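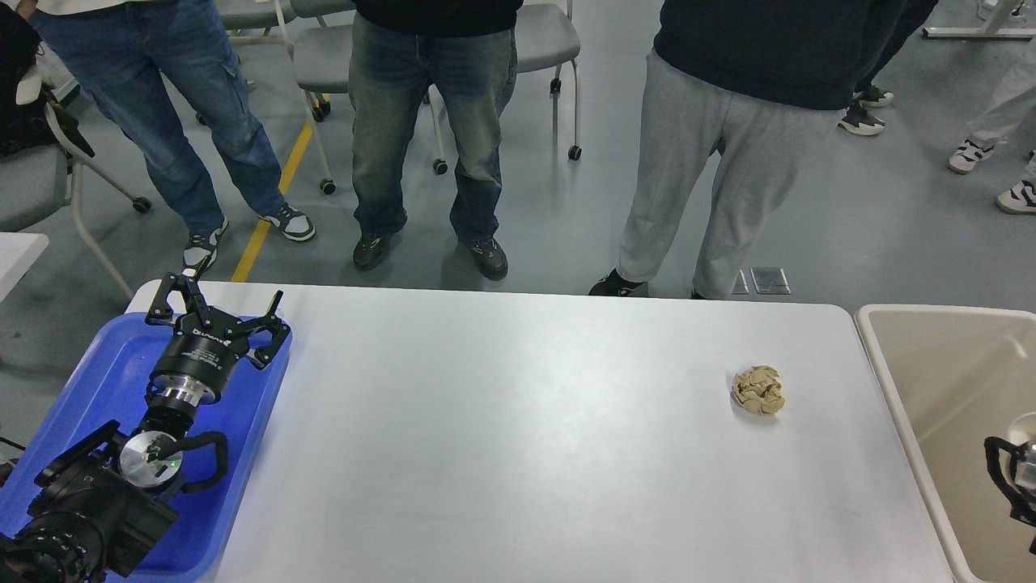 *A blue tray at the end of the long white table.*

# The Weight of the Bell

The bell at Tralmont had not rung in 4 years when the letter from the foundry came. My mother read it standing up in the kitchen with her coat still on. She read it once to herself and once to me, and then she put it under the sugar bowl, where we kept things that had to be answered.

The foundry was called Zisetti and it was two valleys over. They had taken the bell down after the crack was found and had kept it in their yard under a tarp. Now they wanted to know what we meant to do with it. They could recast it for 3,439, delivery included, or they could buy the metal. They gave us until the end of December.

My mother was the town clerk. The job paid very little and came with a desk, a stamp and a key to the church tower. She had climbed the tower twice a year to check for pigeons, and after the bell was gone she kept doing it.

"Do we have 3,439?" I asked.

"We have 600," she said. "If I don't fix the gutter."

I was fifteen that winter. I had grown up with the bell, and when it stopped I noticed it mostly in the mornings. It used to ring at six, and my father used to swear at it. He left for the coast the spring after it came down. For a while I thought the two things were connected, and that he had been waiting for a quiet morning so he could sleep late and think about his life.

My mother put up a notice outside the bakery. People stopped and read it. A man from the upper road said he would give twenty if his brother gave twenty, and his brother said the same thing about him. The schoolteacher gave her jar of coins. The woman at the bakery set out a coffee can with a slot cut in the lid, and people dropped their change in it when she was looking.

By the second week we had 349 on top of what the town had. My mother wrote it in pencil in the back of her ledger and closed the ledger.

"They could make a smaller one," I said.

She looked at me for a while. Then she took the letter out from under the sugar bowl and wrote a question mark next to the price.

We drove over to Zisetti in the truck. The heater only worked on my side, so she drove in gloves. Past the Quiambao bridge the road had been salted and the truck stopped sliding. We ate boiled eggs and she told me about the time the river took the old bridge. I had heard it before. She left out the part about my father helping with the ropes, which was usually the longest part.

The man at the foundry had a bad knee and walked us across the yard slowly. He pulled back the tarp. I had never seen the bell up close. It was greener than I expected and it came up to my ribs. The crack started at the lip and went up as high as my hand would reach if I laid my wrist on the edge, so I laid my wrist there and measured. The metal was so cold that it hurt.

"What would a small one cost?" my mother asked.

"How small?"

She held her hands apart. He laughed a little, and then he saw that she meant it.

They went into the office to talk. I stayed in the yard and knocked on the bell with my knuckles. It made a dull sound, like a pot. I tried the other side, away from the crack, and it was the same.

When she came out she had a sheet of paper folded in her pocket. He would take the old bell as payment and cast a new one from some of the metal, a quarter of the weight, with no lettering. The rest of the bronze would be his. We would have to pay for the hauling, and for a new bracket, and he thought our money would cover that.

"Some people will be angry," she said in the truck.

"Because it's small?"

"Because I didn't ask them."

She was right about that. When the word got out, the man from the upper road came to her desk and asked for his twenty back. She gave it to him and had him sign for it. His brother came in an hour later and did the same. Somebody took the notice down, and somebody else put it back up with tape.

The new bell came in March on the back of a Truvari truck, packed in straw like fruit. Six people carried it up the tower, with a rest at every landing. My mother went ahead with the key and a flashlight. It took them most of the afternoon to fit the bracket, and by the time they were done it was getting dark and most of the people waiting in the square had gone home to eat.

She rang it anyway. I was standing by the bakery. It had a higher voice than the old one, quick and thin, and it was over sooner. A dog barked at it. The bakery woman came to the door wiping her hands and said it sounded like somebody calling the goats in.

That was what people called it after that, the goat bell. The brothers on the upper road claimed they couldn't hear it at all. But their kitchen light came on at six like everyone else's, and I could see it from my window while I looked for my shoes.

In April my father telephoned. He talked about his work and the weather on the coast, and he asked if I was eating. It was evening and the window was open, and while he was talking the bell started up.

"What's that?" he said.

I told him. He didn't say anything until it had finished.

"It's sharp," he said.

"It's new," I said, and I went to get my mother, who was outside on the ladder, fixing the gutter.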